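How to sort out a button tin

Every household has one. Ours was a shortbread tin that had come down through two generations, gaining buttons at each stop and losing none, and by April the lid would only stay on with a rubber band. I tipped it out on the kitchen table with the idea of being done by lunch. I was done by the following weekend, which is why I am now qualified to give advice.

You will need:
An old bed sheet, light in colour
A shallow tray with a rim
Jam jars or a drawer unit with small compartments
Needle and strong thread
A magnet
A cup of tea, kept well away from the buttons

Step 1. Spread the sheet

Put the sheet on the floor or table before you open anything. Buttons roll, and they roll towards the fridge. A sheet can also be gathered up by the corners when somebody wants their dinner, and somebody will.

Step 2. Take out what isn't a button

Run the magnet over the heap. Mine came up with pins, hooks and eyes, a small key that fits nothing we own and the works of a suspender. Then go through by hand for beads, coins and teeth. (One. We have agreed it was a child's.)

Step 3. Sort by one thing only

Pick colour or size or number of holes, and stick to it for the whole first pass. People who try to sort by colour and size together end up with 40 piles and a bad temper. I went for colour, on the grounds that when a button comes off a navy coat you go looking for navy.

Work in small lots. A handful in the tray, push each colour to its own side, tip them into jars, take another handful. Keep the number of colours low. Cream, ivory, off-white and "was white once" are all white.
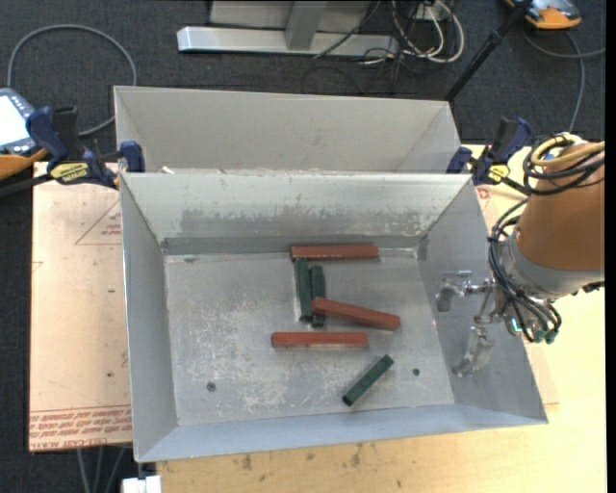 Words and photos: the Motby Mending Page

Step 4. Thread the sets

Matching buttons want to be kept together. Run a double thread through each set and tie it in a loop, with a bow so you can undo it later without scissors. My best find was a string's worth of brown leather football buttons, enough for a cardigan I have no plans to knit.

Shanked buttons go on the thread by the shank. Anything with a cracked shank goes in the bin, however pretty. You won't glue it. I have not glued mine for years.

Step 5. Wash the sticky ones

Warm water, a drop of washing-up liquid, an old toothbrush. Don't soak wood, leather or anything covered in fabric. Dry them on a towel overnight and put the plug in before you rinse. I did it in the other order.

Step 6. Put them away

I use a Jibrin drawer unit bought second-hand, with one button sewn to a bit of card and taped on the front of each drawer. Jars are cheaper and nicer to look at, until you need the button at the bottom.

Whatever is left over, and there will be plenty, goes back in the tin. The lid now shuts. Spare buttons from new shirts go in there too, still in their little bags, to be dealt with by whoever gets the tin next.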